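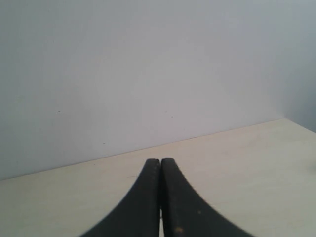 Attachment shown inline, reduced size

From: Algirdas Raudsepp
To: Kukville Bakers list
Date: January 20, 2022
Subject: Re: rye gummy in the middle AGAIN

Quick one, on my lunch break.

Léonie Brunet wrote:

> Hi all. Third loaf of the Kalniņš rye and same result, nice crust, good
> smell, and then a gummy stripe right through the middle. I did the
> full 2 hours in the pan like the recipe says. Starter was lively, fed it
> the night before. Flour is the dark Droretti, used to buy the medium
> but the store quit carrying it. Baked at 375 in the Plekard. My husband
> says it's fine toasted but he says that about everything.
>
> Also does anybody have a long loaf pan they don't need? With a lid
> if possible.
>
> Léonie

OK so. First thing, when did you cut it? You don't say. If it was the same evening thats your answer, or most of it. Rye needs a full day wrapped in a towel, I give mine two. I know. Smells great and you want to cut it. Don't.

Second, 375 is low for that much dough. I start mine at 450 for 15 minutes, then down to 375 for the rest. And do you have a separate oven thermometer? My old Plekard ran cold by 37 degrees, I baked pale bread in it for years before I checked. Hang a cheap one off the middle rack, leave it a good long while, see what it says. Don't trust the dial.

Third the flour. Dark Droretti drinks a lot more water than the medium but it drinks it slowly. So the dough feels too wet, then it feels right, then by the time it's in the pan you've lost track. Don't add flour at the end to fix it! Mix, walk away for half an hour, come back and look again. If it's like thick mud you're good. Shouldn't hold a shape.

Two hours in the pan could be too much or too little, depends on your kitchen. Mine is freezing in January so I go closer to 3. Look for pinholes on top, when you see a few it goes in the oven. Forget the clock.

Oh and the starter. Lively the night before isn't the same as lively when you mix. Could be past it by morning. Try feeding it early and mixing at noon.

The pan: I have one, no lid, bit of rust on a corner. Foil over the top works OK. Yours if you want it, I can bring it to the March meeting or leave it on the porch sooner.

Anyone else using the dark Droretti? Would like to hear how much water you guys add, my notes on it are a mess and one page has molases all over it.

Gotta run
Algirdas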